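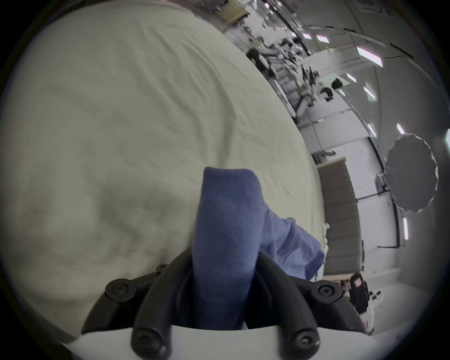 I've been wanting to see the Hepburn linen mill in Helville for years, mostly because my grandmother had two of their tablecloths and guarded them like the family silver. So when I found out they open the doors for one weekend every February, I booked a room, packed my warmest sweater and drove up through the slush.

The mill is bigger than I expected. You come over the bridge and there it is, four floors of dark brick with the river going right underneath. The date over the door says 1839, although our guide, Halfdan Hviid, told us the east end is newer and was put up after a fire. He has worked there his whole adult life, and he talks about the looms the way some people talk about difficult horses.

They only let in 200 visitors on each open day, and you get a little paper ticket with your tour time on it. Mine was 10:30. I got there at ten and stood in the yard eating a cinnamon bun from the cart by the gate (get the bun, skip the coffee).

We started on the ground floor with the raw flax, big blond bundles of it that smell like a barn in summer. Halfdan pulled out a handful and let us all try combing it through the metal spikes. I was terrible at it! Mine came out looking like something you'd pull from a drain. Callum Geddes, a retired upholsterer who had come all the way from Plokudstead and was on his third visit, did his in a few strokes and got a round of applause.

Upstairs is the weaving hall, and the noise when they switch on the old looms is just unbelievable. They hand you foam earplugs and you still feel it in your teeth. Only one row was running while we were there, doing plain dish towels with a red stripe, and I could have watched the shuttles for an hour. The floor is soaked with so much old oil that it's nearly black, and it's slippery too, so wear decent shoes.

The part I liked best was the finishing room on the third floor, which is much quieter and has those tall windows over the water. It's where they check the cloth, and Halfdan showed us how to look for a slub by holding the fabric up to the light and pulling it tight from the corners. Once you've seen one you can't stop seeing them. I went back to my room that night and found three in the curtains.

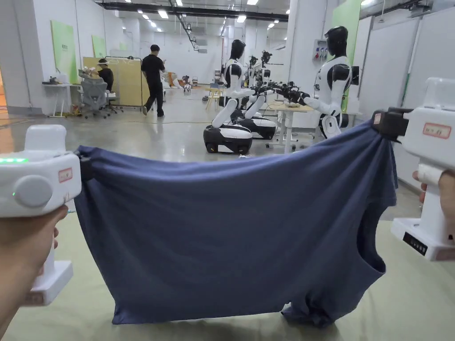 He also had strong opinions on laundry, and I wrote most of them down. Fold things as soon as they're dry. Never use softener on linen, and go easy on it with cotton. Don't store anything white in a cardboard box. If you iron a tablecloth, iron it damp and from the back, then roll it onto a tube so you don't get that hard crease down the middle. I have been doing every one of these wrong except the cardboard box.

Lunch was in the old counting house, pea soup and rye bread, and there was a display of pattern books along one wall. I found my grandmother's tablecloth! It's pattern 2745, a border of oak leaves, and the card called it Menari. I had never known it had a name. The woman at the desk said they stopped weaving it a long time ago, but she let me take a photo of the page to send to my sister.

The shop is small and not cheap. I bought a pair of the striped towels and a bag of offcuts for quilting, and then stood for ages in front of a bedspread I couldn't afford.

Parking is the one real headache. The lot by the bridge was full before the first tour, so leave your car up by the church and walk down — it's steep, and the steps were icy when I went. The last tour leaves at 3:30, and the shop stays open until five.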